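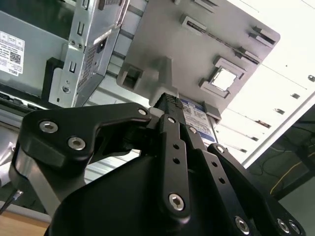

Rasa Ots wrote to me after the second episode went up to say that she had stopped being cross with the lighthouse keeper and started being frightened for her, and could I please promise that the goat lives. I can't promise anything about the goat, Rasa, but you've picked up on exactly the thing we were hoping people would pick up on!

So, hello, and here's our news. Nollwood, the hand-drawn animated series we've been putting out from our little studio in Udcombe, is getting a second season. It's confirmed, the contracts are signed, and I've been allowed to tell people as of today, Feb 28, 2022. I've known for a fortnight and I am very bad at secrets, so this has been a long fortnight.

For anyone new: Nollwood is a flooded valley where the only dry ground is the tops of the trees, and the story follows Cora, who keeps the lamp on the tallest one and has told the whole valley a fairly enormous lie about why it has to stay lit. The first season has eight episodes. Four are out now and the other four follow through the spring.

The second season will have ten. It picks up the winter after the lamp business (no spoilers, you've still got four to go) and moves a good part of the story upriver to Kütt, the market town that people in season one keep grumbling about and never visit. I've wanted to draw Kütt since the first sketchbook. It's all staircases. Our background painters have already told me what they think of that.

Sigita Vanags is back as the voice of Cora, thank goodness. Justinas Sproģis joins the cast as the Kütt ferryman, a part I wrote as three lines and which is now in six episodes, because he read the three lines and I went home and started again. Merike Šimkus is composing once more, and has asked for a bigger brass section. She's getting one extra trombone.

A word on how it's made, as I get asked a lot. Everything that moves is drawn by hand, on paper, then scanned and coloured on computer. Episode four has 1219 drawings in the storm sequence alone – that's the boat, the rope and Cora's coat, mostly the coat. The quiet supper scene just after it has 193, and I'm prouder of the supper. We held on faces for ages and let the sound do the work. Rimantas Laur directed both, and he'll be directing the opening two episodes of the new season as well.

Some people have said the pace in episode three is slow. Fair enough, it is! We cut it shorter, watched it, and put the minutes back. The walk along the rope bridge needs to feel long or the end of it doesn't land. If you gave up there, do try episode four.

We're also printing a book of backgrounds and character sheets from season one, 335 pages, with Cora's early designs in it, including the one with the dreadful hat. It comes out alongside the final episode. Journalists who'd like preview pages, stills or a chat with any of the cast can write to the studio's press desk, and I'll most likely be the one who answers.

Episode five is called The Low Branch. The goat is in it.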